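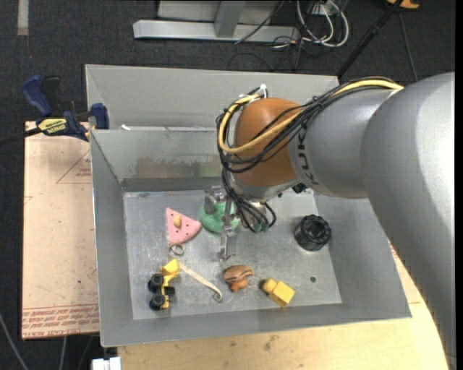 Slide 1: Gray metal bin, scratched bare on the bottom

Talk for the Gremska Local History Evening, 11/28/24
Speaker: Rhonda Zacharias

Say hello, thank Bienvenido for the slides and the loan of the door handle. Pass the handle around now so it's back by the end!

Opening. I love worn things. Scuffs, dips, shiny spots - they're a kind of diary, and most of us walk past them every day. Ask who has a stair at home that sags in the middle. Wait for hands.

Slide 2. Library steps at Indergate. There are 17 of them and the bottom two are the deepest. Everybody cuts in from the market side, so the dip is way over to the left. Do the walk. (Watch the cable.)

Slide 3. Church pew ends. Polished at hand height, and lower down there's a second polished spot, right where a small kid would grab on. This one still gets me every time.

Slide 4. The Tremblay bakery counter. Tell the coin story: 336 pennies' worth of change slid across the same corner on one Saturday-market morning, counted by the owner's daughter for a school project. You can feel the groove with your thumb. SLOW DOWN here, I rushed it in May.

Slide 5. Paths across the grass at Gastbridge. Wear works on ground too. The town reseeded and the path came back in the same place, bend and all. Nice big laugh last time.

If time: how to look. Get low, bring a flashlight, hold it sideways to the surface. Touch if you're allowed to.

Questions. Get the handle back from the third row.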